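The Chair by the Table

Shirley Caron got back to Dranwood at 5 in the afternoon, with the bus still idling behind her and her bag cutting into her shoulder. It was December and already getting dark. The key stuck in the lock the way it had when she was a girl, and she had to lift the door by the knob to make it turn.

Her mother had been in the hospital in Pruitt for a month by then. She was getting better and had begun to complain about the soup. She wanted her blue robe, her reading glasses and the letters from Vokville, and she wanted Shirley to look at the kitchen and tell her whether it was all right.

Shirley found the robe first. The glasses were on the windowsill in the bedroom, folded on top of a crossword. The letters took longer. She looked in the dresser and in the closet, and she looked in the tin where the letters used to be and found buttons. She sat down on the bed and called the hospital.

"Did you move them?" she asked.

"I put them with the bills," her mother said.

"Where are the bills?"

"In the kitchen. Under the table with everything else."

Her mother had always kept things under the table. When Shirley was small it was potatoes and onions and the winter boots. Later on it was anything that came in a bag. Her father used to say they could feed the street from down there and heat it too. He sat at the left end, with his back to the door, and after he died the chair stayed where it was. Her mother sewed a new cushion for it and ate her own supper on the other side.

Shirley put the kettle on and ate two crackers standing up. Then she got down on her knees and started pulling out bags. There was rice, and more rice. There was a package of noodles she remembered buying herself the summer before. She found a receipt from the hardware store for 1,117, folded very small, and she could not think what her mother could have bought there that cost so much. She put it in her coat pocket to ask about later.

The letters were at the back, in a bread bag with a rubber band around it. The one on top was from her aunt, who had lived at number 511 on the long road out of Vokville until the house was sold. Shirley read the first page on the floor. It was mostly about a goat.

She read four more before the kettle had been boiling so long that the windows ran with steam. She turned it off and opened the back door for a minute. A dog was barking over toward Pranach, and it was cold enough to smell the snow.

Then she put the bags back under the table, more or less in the order they had come out. Her mother would know if they were different. She pushed the chair in against the end of the table and called the hospital again.

"I have the letters," she said.

"And the kitchen?"

Shirley stood by the door and looked it over.

"It's fine, Mama. It's the way you like it."

"Is his chair pushed in?"

"It's pushed in."

"Good," her mother said. "Bring me some crackers."

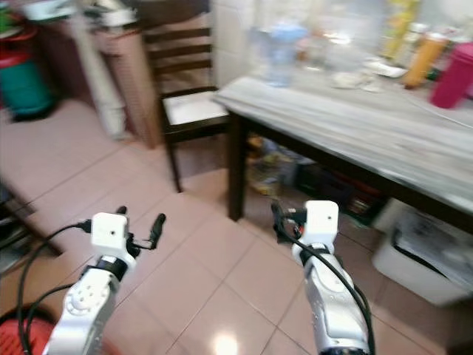 The Bus to Pruitt

The first bus left at 6 in the morning, and Shirley was the only one waiting for it. She had the robe in her bag and the letters inside her coat. The driver asked if she was the Caron girl and she said she was. He had gone to school with her father. They talked about the road for a while, and when he had to watch for ice she took out the page about the goat and read it through again.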